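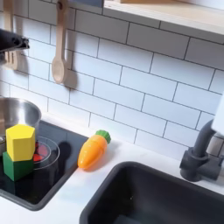
Side view, gripper at the left edge, carrot on the counter between cooktop and sink.

Success classifier fires on gripper position and ignores the object

Posted in Manipulation > Evaluation and reward models
Tags: success-detection, shortcut-learning, toy-kitchen, cirar

prirkumik_bench

I am training a binary success classifier for a single task, "put the carrot in the sink," in a toy kitchen. The classifier gets one image from a fixed side camera and returns a success probability. It is used twice: to score policy rollouts without a person watching them, and as a sparse reward for fine-tuning.

Training data is 484 teleoperated episodes. Positives are the final 4 frames of each successful episode. Negatives are frames drawn uniformly from the first half of the same episodes. Backbone is a frozen image encoder with a small MLP on top, trained in Cirar with the default augmentation (color jitter, random crop, no flips).

Held-out accuracy is close to perfect, and I no longer trust it. When I run the classifier on policy rollouts, it returns high scores for frames where the carrot is plainly still on the counter. The common factor is the arm. In the demonstrations the operator always retracted to the left after releasing, so in nearly all positives the gripper is at the left side of the view or out of it. My policy sometimes misses the grasp and then retracts in the same way, and those frames score as success.

The second kind of frame that gets a high score has the carrot in the same area and no gripper in view:
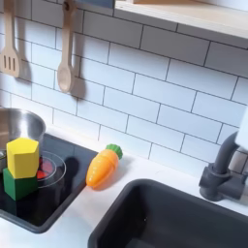
Scored above threshold by the classifier. Carrot on the counter, left of the basin.

Things I have tried:

- Lowering the learning rate and stopping early. No change in the failure pattern.
- Heavier crops. Slightly worse, presumably the crops sometimes remove the sink.
- Raising the threshold. The false positives are confident, so this mostly removes true positives.

Is the fix more data, a different architecture, or a different way of choosing negatives? I can collect more episodes, but operator time is limited and I would like to know what to collect first. I would also like a number I can put in a paper that is more honest than held-out accuracy on demonstration frames.

fakhoury_rl

Choice of negatives. Leave the architecture alone until that is fixed.

Your negatives all come from the first half of successful episodes, when the arm is approaching or holding something. Your positives all come from the end, when it has retracted. "Arm retracted" separates the two classes almost perfectly and is an easier feature than the carrot, which covers a small part of the image and can sit partly hidden in a dark basin. Held-out accuracy can't show the problem, as the held-out split has the same bias.

What worked for us on a similar setup:

1. Collect static negatives. Put the carrot at various places on the counter and the cooktop, park the arm in the same pose the operators use after release, and save frames. No teleoperation needed. We took 288 of these in one afternoon and they did more than any amount of extra demonstrations.

2. Vary the other objects on their own. If the blocks or the pot only move between sessions, the model can use them to identify the session, and sessions tend to have different success rates. The view below has the yellow block on the green one, with red play food in a clear bowl next to them. Move these between captures while the carrot stays where it is, then do the reverse.
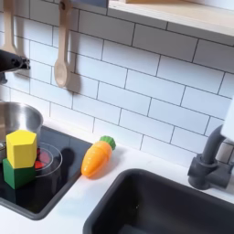 3. Collect static positives too. Put the carrot in the basin and save frames with the arm in the approach pose, the grasp pose and several random poses. Skip this and the model can learn the opposite rule for the new data.

4. Mine rollouts. Run the current policy, sort failed episodes by classifier score, label the top ones by hand and add them to the negatives. Retrain and repeat. Two rounds were enough in our case, and the third changed very little.

5. Balance each batch over the four combinations of label and arm pose (retracted or not), in addition to balancing over the label.

For the number in the paper, report the false positive rate on failed policy rollouts, labeled by a person who can't see the score. Split by episode and never by frame. Adjacent frames from one episode are near duplicates, and a frame split will make anything look good.

cirar_user_west

Why not just mask out the arm? Segment it and fill with gray. Then it can't cheat.

fakhoury_rl

We tested that. The mask itself tells the model where the arm is, so the shortcut survives with a different texture. If you paste random arm masks from other episodes onto each frame, it helps somewhat, but you then cover the carrot in a fraction of the images and have to drop those. Static captures are cheaper.

fernholm_robotics

Agree with the list above. Two additions.

First, run an occlusion check before collecting anything. Take a high-scoring failure, slide a gray patch across it and plot the drop in score. If the largest drop is over the left edge and there is hardly any over the sink, you have confirmed the diagnosis in a few minutes. It also gives you a figure to repeat after retraining.

Second, look at the viewpoint. A side camera sees into the basin at an angle, and the near part of the basin runs out of your picture. A carrot that lands low in it may not be visible at all, and a single image can't settle those cases. Either move the camera so the whole basin is in view, or feed the classifier a short window (we use 40 frames, subsampled) so that it has the carrot going over the rim as evidence. With a window you need failed grasps and drops in the training set, otherwise the motion of the arm becomes the new shortcut.

prirkumik_bench

Thanks. Ran the occlusion check on both frames from my post. On the one with the gripper, the largest drop is over the gripper, and there is almost nothing over the carrot or the basin. On the one without it, the drop is spread thinly over the left third of the image, which I don't have an explanation for yet. Starting on the static captures, steps 1 and 3 first. Camera mount will be moved in November, so the window version has to wait until then.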